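3.2. Le linge de cuisson et la question de l'adhérence

La littérature culinaire consacrée aux raviolis à pâte translucide (fécule de blé et amidon de tapioca, parfois relevés d'un peu de saindoux) répète à peu près partout le même conseil : garnir le fond du panier d'un linge à maille lâche, qui laisserait passer la vapeur tout en empêchant la pâte de coller. Nous avons voulu savoir sur quoi repose cette recommandation. La réponse est décevante. Sur les 34 manuels et fiches techniques que nous avons dépouillés, 21 prescrivent le linge, mais 2 seulement décrivent un essai comparatif, et encore l'un des deux change-t-il de recette de pâte d'une condition à l'autre, ce qui ôte à peu près toute portée à ses résultats.

L'argument de la vapeur nous paraît le plus fragile. On suppose que le textile, même replié ou tendu de travers, ne modifie pas sensiblement la surface ouverte du fond. Or cette surface est déjà réduite par les lattes, et la maille vient s'y superposer sans que ses jours coïncident avec ceux du bambou. Pruvost, dans un mémoire souvent cité mais rarement lu en entier, admet d'ailleurs ne pas avoir mesuré le débit sous les pièces elles-mêmes ; ses relevés sont pris au centre du panier vide. Qu'on en ait tiré une règle générale sur la cuisson du dessous des raviolis laisse perplexe.

À cela s'ajoute la question des plis et des coutures. Les linges du commerce ne sont pas des surfaces homogènes : ils comportent des ourlets, et il arrive que l'étoffe se double sur une partie du diamètre (figure 4). Les protocoles publiés traitent pourtant le linge comme un paramètre binaire, présent ou absent. 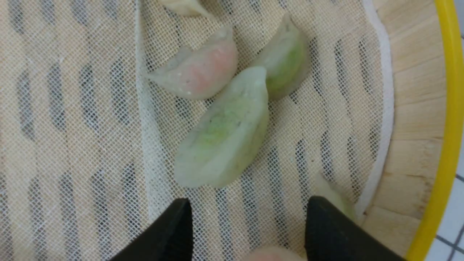
Figure 4. Raviolis cristal sur linge de cuisson à maille lâche, dans un panier rond en bambou. Les lattes du fond restent visibles à travers la maille ; une bande plus claire, où le tissu se double, traverse verticalement la partie centre gauche.

Une pièce posée à cheval sur une telle bande ne repose pas sur le même support que sa voisine. Nous ignorons si la différence a un effet mesurable, et nous nous garderons de l'affirmer. Il nous semble en revanche qu'un auteur qui annonce une réduction de l'adhérence devrait indiquer où se trouvaient ses pièces. Aucune des études consultées ne le fait, à l'exception d'un schéma sommaire chez Pruvost, dont la légende renvoie à une annexe absente de l'exemplaire que nous avons pu consulter.

Le matériel employé dans les essais du programme Skisari soulève une autre difficulté. Les linges y provenaient de deux fournisseurs, Katow et Joltis, et le rapport les désigne indistinctement par le mot « étamine ». Ni le grammage ni l'écartement des fils ne sont donnés. Les 1424 observations réunies dans ce cadre impressionnent à première lecture, mais elles mêlent des cuissons sur étamine sèche et sur étamine préalablement humidifiée, deux pratiques que les cuisiniers distinguent depuis longtemps. Une base plus modeste et mieux renseignée aurait rendu davantage service.

Reste l'échelle de Whitcombe, presque toujours retenue pour coter l'adhérence, de « se détache sans résistance » à « déchirure de l'enveloppe ». Nous l'utilisons aussi, faute de mieux. Elle suppose un opérateur régulier dans son geste, et elle confond deux défauts que nous aurions préféré séparer : la pâte qui colle au support et la pâte trop fine qui cède d'elle-même au levage. Un ravioli à enveloppe mince, bien plissé mais fragile à la base, peut ainsi recevoir une mauvaise note sur n'importe quel support, feuille de chou comprise.

Nous retiendrons donc la condition « linge » dans la suite du travail à titre d'usage établi, sans lui prêter la supériorité que lui accordent les manuels. Les essais de la section 3.3 précisent pour chaque cuisson l'orientation du linge, l'emplacement des coutures et la position des pièces par rapport à la paroi.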